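Wurano bench notes: recording weigh-and-label examples

Wipe the ribbed mat before every batch. Lint shows up in the close views, and the model will learn from it.
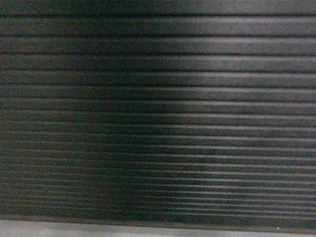
Adomaitis asked whether wiping between single takes would be better. It costs too much time; once per batch of 40 is enough.

Vary where the tray starts. Two positions are too few — the policy memorizes them. Clear the path across the tray before the arm moves.

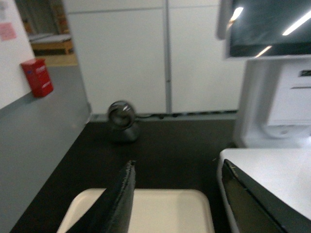 Discard any take longer than 90 seconds, and log the reason in the Brenomska sheet. Keep failed grasps in a separate folder.

For produce, change the angle of the fruit on the scale between takes. The August set has 1,135 takes, too many of them with the fruit square to the platform.

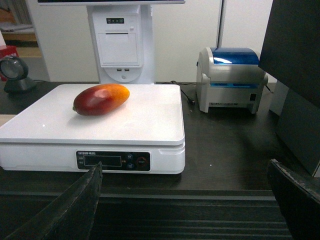 Mango on the scale, lying diagonally.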